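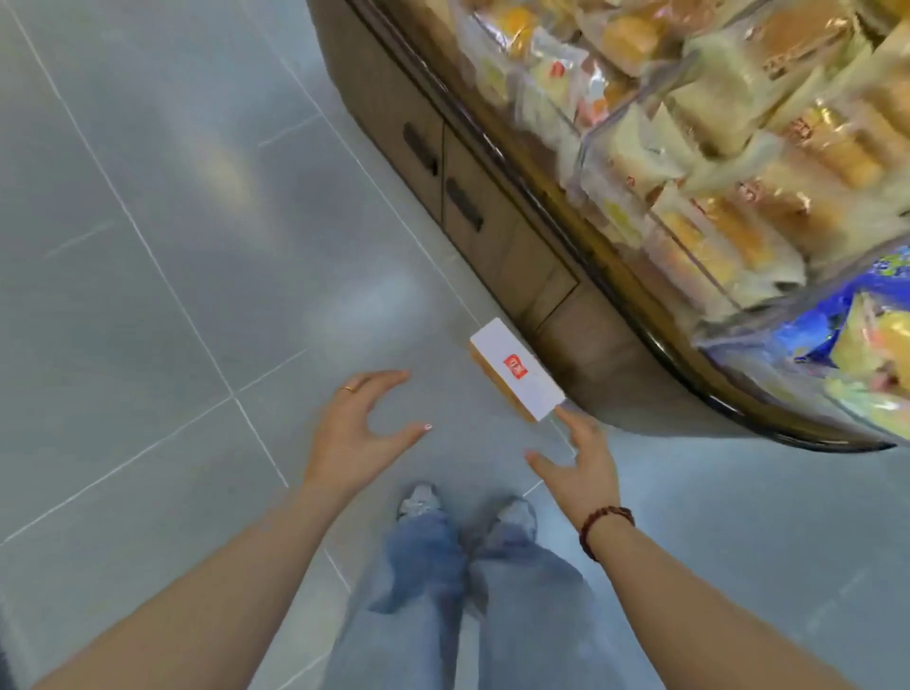
Trullow head camera kit: two months of collecting in a bakery shop

Reviewed April 2026

I've put off writing this review because I wanted to use the kit properly first, and the shop kept getting in the way, as shops do. We started with it in February, when our small group took on the job of gathering examples of ordinary shop work for a learning system. The idea is simple enough to say. A person wears the camera, does a task with their own two hands, and the recording goes into a pile from which a robot is meant to learn the same task. Getting a pile worth learning from takes rather longer to explain, so put the kettle on.

What you get

The Trullow comes as a padded headband, a small camera on a tilting mount, a battery that clips on at the back and a cable that is a touch too short if you have long hair and like to wear it up. There is also a printed card of advice, which I'd ignored for a week before finding that it was very good. Do read the card!

Wearing it

Comfort is where I'd give it the warmest marks. The band spreads the weight nicely and doesn't pinch over the ears, and I've worn it through a whole morning of picking things up off the floor without wanting to throw it across the room. We had a Fanel headset before this one, and that left a red stripe on everybody's forehead that lasted until teatime. The battery managed 48 minutes at a stretch for us, so buy a second one and keep it on charge.

The tilt matters more than anything else, and it's the part I'd have got wrong on my own. For work at counter height you want it nearly level. For anything down by your feet - and a surprising amount of shop work is down by your feet - it has to point steeply down, so that both hands stay in view the whole way, with the item between them. Picking up a little white box from beside the foot of a curved pastry cabinet is a fair test: you get both arms coming in from the sides, your own shoes, the tiles and the box all in one go, and that's just what we wanted. The mount holds its angle well when you bend, although ours needed tightening after the first fortnight.

How the recordings come out

Good, on the whole. Shop lighting is unkind, and glossy tiles and cellophane throw back bright patches wherever you turn, but the Trullow copes far better than I'd feared. Fingers stay clear, and so do small things like rings and beads. Our labellers care a great deal about the moment when a fingertip first touches the thing being picked up, and they can nearly always find it. Where it struggles is small print. If your task depends on reading labels at arm's length, try before you buy.

By the end of last month we had 1378 recordings saved, and 66 of those had to be thrown out. Most of the bad ones were our own fault: a head turned towards the door at the wrong moment, or a hand that wandered out of view. I did wish for a little buzz or beep when that happens, as you don't know until you sit down to watch it all back.

The software

Oh dear. The recorder itself is lovely, one button and off you go, but the program for sorting clips afterwards (it's called Dimitrov, and it's included in the price) is slow to open and fussy about names. It wants a task name, a place name and a number for every clip, and it won't let you fill in a whole batch at once. We type "Mususthorpe" into that box many times a day, that being our name for the shop recordings, and I could now do it asleep. Exporting is fine once you get there, and the clips come out in order with their times kept properly.

A few tips if you buy one

Record in short sets. We settled on 15 pick-ups, then a stretch and a drink of water, and the hand movements stayed much more natural than when we ploughed on for an hour. Put the item down at a different angle each time, and swap who wears the band, as people reach in very different ways and you want that in your pile. Wipe the lens every time you take the band off, too. In a bakery there's always sugar on somebody's thumb.

Would I buy it again?

Yes, and I've already asked for a second one. I'd love a longer cable and a kinder sorting program, and I'd gladly give up the carrying case, a great stiff thing that doesn't fit in any bag I own. Four stars out of five from me, and I'll come back and add to this if the mount works loose again.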